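How to Make a Seasonal Fun List You'll Really Finish

Last updated: September

Okay, so I am a list person. I have lists for groceries, lists for movies, and a list of the lists I keep meaning to make. For years, though, my "things to do this season" list was a total flop. I'd write it up all pretty on the first cool morning, stick it on the fridge, and by the end of the season I'd have gone to one pumpkin patch and felt guilty about everything else.

Then a couple of years ago I changed how I put the thing together, and last fall I crossed off almost 24 things! So a few of you asked me to write out how I do it, and this is me finally getting to it.

Step 1: Brain dump first, be picky later

Grab a notebook and write down everything that sounds like your kind of season. Big, small, silly, whatever. I aim for 30 and I don't let myself edit. Mine always starts with the obvious stuff (apple cider donuts, a hike when the leaves turn) and then gets weirder around the bottom of the page, where you'll find things like "learn to whistle with an acorn cap" and "eat soup in the car."

If you get stuck, go through your five senses. What do you want to smell this fall? What do you want to be wearing? That second one always gets me about four more ideas, all of them involving knitwear.

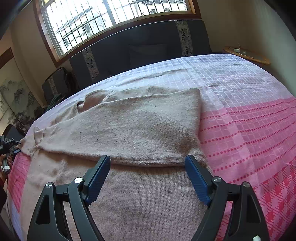 Sweater season, my favorite!

I write my dump in a Flevik notebook because the paper is thick and my pen doesn't bleed through, but the back of an envelope works just as well. My friend Katia Bassi does hers in the notes app on her phone while she waits in the school pickup line, and her lists are way better than mine, so there you go.

Step 2: Sort by how much effort it takes

This is the step that changed everything for me. Go down your list and put a letter next to each thing. I use these:

S for small. You could do it tonight with what's in the house.
P for plan. It needs a phone call, a babysitter, a ticket or a shopping trip.
B for big. It needs a whole day or real money.

The first time I did this, my list was nearly all P's and B's. No wonder I never finished! I had basically written myself a second job. Now I try to have way more S's than anything else, and I keep myself to 3 B's, tops. Last year mine were the train ride up to Chevalier, a corn maze with my cousins, and repainting the little bookcase in the hall (yes, painting counts as fun, I don't make the rules. Well, I do).

Step 3: Cut it down

Now you get to be picky. Cross out anything you wrote because it looked cute on somebody else's blog. Cross out anything you've carried over for more than two years in a row. "Make my own candles" was on my list forever and I finally had to admit that I do not want to make candles, I want to own candles.

When you're done, write out a clean copy. Leave a few blank lines at the bottom, because something fun always comes up that you didn't see coming, and it's so satisfying to write it in and cross it off in the same minute.

Step 4: Put the P's on the calendar right away

Do this the same day you make the list, before you get up from the table. Pick the dates, text the people, buy the tickets. The S's will take care of themselves on lazy evenings, but the P's just sit there if you let them. I missed the Nellel lantern walk two years running because I kept saying I'd look up when it was.

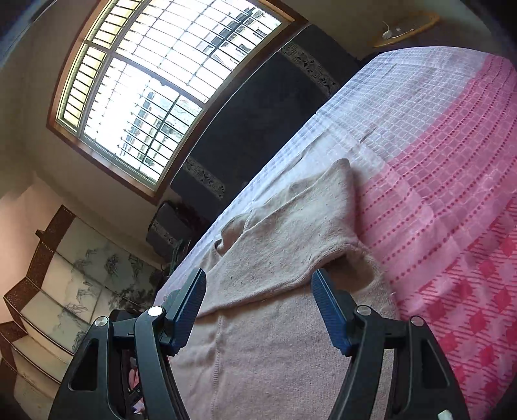

Once the dates are in, I pick one lazy S for every week that already looks crazy. Those are the weeks I need it most. Mine are usually something like a movie under blankets with the good popcorn, or reading in bed before 8 p.m. with my phone in the other room.

Step 5: Keep it where you'll see it

The fridge didn't work for me, I stopped seeing it after a week. Now I tape mine inside the cabinet where the coffee mugs live, so I read it every single morning while I'm still half asleep. I've also tried the Trerel planner app, which lets you check things off with a tiny burst of confetti. It's cute! But I forgot it was there, and I missed having a pen in my hand.

If you live with other people, let them add to it. My husband's additions are always food. My son added "dig a hole" last year, and we dug a hole, and he talked about it for a month.

Step 6: Decide what happens to the leftovers

When the season's over, sit down with the list and a highlighter. Anything you did, color it in. Anything you didn't do gets one of two things: it goes on the first page of next year's notebook, or it's gone. No guilt allowed. I had 12 left over one year and only kept a couple of them, and I couldn't tell you now what the rest even were.

I also jot one line next to my favorites, like who was there or what we ate. Those old pages are so fun to flip through when you're doing the next brain dump, and you'll start noticing which things you want to repeat every year.

If you make one, leave me a comment with your best S! I'm running low on rainy night ideas and I'll happily steal yours.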